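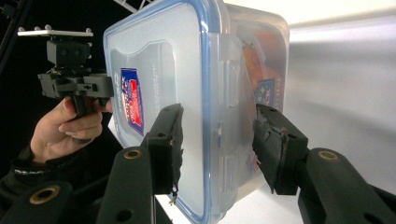
Preparing Hand-Held Gripper Demonstrations for Policy Training
Stuvon Manipulation Group, Jetarthorpe
Procedure last revised 2019-03-24

Purpose

This procedure describes how demonstrations recorded with hand-held grippers are collected, checked and divided before they are used to train a manipulation policy. It applies to two-handed tasks with rigid and semi-rigid household containers. Operators should have completed the introductory session before recording on their own.

Before recording

Inspect the contact pads on every finger. Pads with frayed corners may remain in use for collection, but their condition must be entered in the session log under "pad wear." A change of pads during a session starts a new session number.

Confirm that both grippers open and close through their full travel. Record the fully open and fully closed positions at the start of each session. The Halilović script reads these two positions and scales all later finger widths to them. If they are missing, the session cannot be scaled and will be rejected at import.

Choose the container and enter its type, its lid type and whether it is filled. Clear and frosted plastic should be marked as "translucent." Depth estimates are less reliable on such surfaces, and these sessions are evaluated separately.

Recording a demonstration

1. Start with both grippers open and away from the container. Hold still for 2 seconds.
2. Approach with the first gripper and close on opposite sides of the container. Close only as far as needed to hold it. Heavy squeezing bends the walls and gives the policy a finger width that does not match the object.
3. Bring the second gripper toward the lid. Keep the approach slow and steady.
4. Complete the task, release, and withdraw both grippers.
5. Hold still again before stopping the recording.

A failed attempt should be kept and marked as failed. Operators should not repeat a grasp within the same recording unless the task sheet is marked "recovery."

Checking the recordings

Open the session in Grerkov and play each recording once at normal speed. Reject a recording if the position track jumps, if the two gripper tracks are out of step, or if the container leaves the view of the gripper holding it before the lid is reached. Dark backgrounds with few features are a common cause of lost tracking, and a session with repeated losses should be moved to another position in the room.

Dividing the data

Divide by container and never by recording. If the same container appears in both training and test data, the reported success rate will be too high. In the July collection, 1642 recordings were made and 1109 passed all checks. Of those, 336 were held back for testing, all of them with containers absent from the training portion.

Results to date

Policies trained on the checked recordings performed better on unseen containers than policies trained on the full, unchecked collection. The difference was largest for latching lids, where small errors in finger width often led to a missed edge. Translucent containers remain the weakest group. The separate effect of pad wear has not yet been measured.

Questions about the import format or the rejection rules should be sent to Dong-hyun Jang, who maintains the task sheets.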